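Gripper build, still February
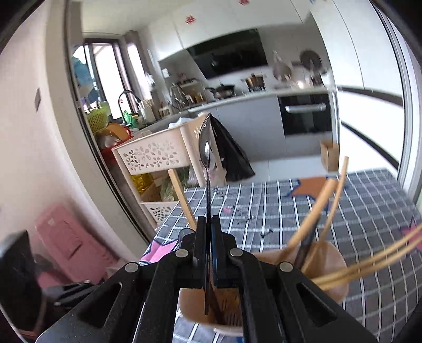 Two evenings lost to the left finger and I think I've finally got it. The linkage kept binding about halfway through the squeeze, and I'd convinced myself the printed parts were warped, so I printed them again (and again), and then Romana came round, wiggled it for a bit and asked why I'd done the pivots up so tight. Well. Quarter of a turn back on each and the thing moves like butter! I was so pleased I went straight to the kitchen table and started grabbing things. The steel spoon was the one I wanted, because a handle that thin and slippery is exactly what the old fingers couldn't manage, and there it is, bowl up, with both black fingers shut round the handle over the beige holder. The chopsticks in the tan cup next to it are for tomorrow. I fully expect them to be horrible.

Rang Josphat afterwards to crow about it and he wanted to know how hard I was having to squeeze. Fair question. My hand was aching by the end, so too hard. He reckons the trigger wants a longer lever and I reckon he's right, only that means redrawing the whole handle and I'd just got it comfortable. I might try a softer return spring first. There's a bag of 100 of them from Hultwood in the drawer, all slightly different, and I've been through 13 so far – most are either floppy or could take your thumb off.

The plan hasn't changed. Get it working by hand, then put a motor where my fingers go and bolt the lot on the arm at the Premamwood workshop. Jarmila H. has kept the end of the bench free for me, which is kind of her, and I've promised to have something to show before the month's out. I do wish I hadn't said that in front of people. She wants it called Vávra, by the way. I don't mind it as a name but I'm not putting it on the label until it's got a motor in.

Wiring still to think about. The cable has to go past the linkage somehow and the cut-outs in the arms look handy for it, but anything threaded through there is going to get nipped sooner or later. Perhaps round the outside with a bit of spiral wrap. Must ask Josphat if he's got any left from the Wesov job.

Also must wipe the tablecloth, there are crumbs all over the middle of it. And pads! I keep forgetting pads. The fingers are too slick for my liking and a strip of rubber would let me ease off the squeeze, so perhaps that comes before the spring. Bike inner tube, if the old one's still in the shed. Will look in the morning, it's gone eleven and my tea is stone cold.

Recent entries
Third go at the fingers
Why I'm not buying a kit
Bench night at Premamwood
A whole bag of springs
Older entries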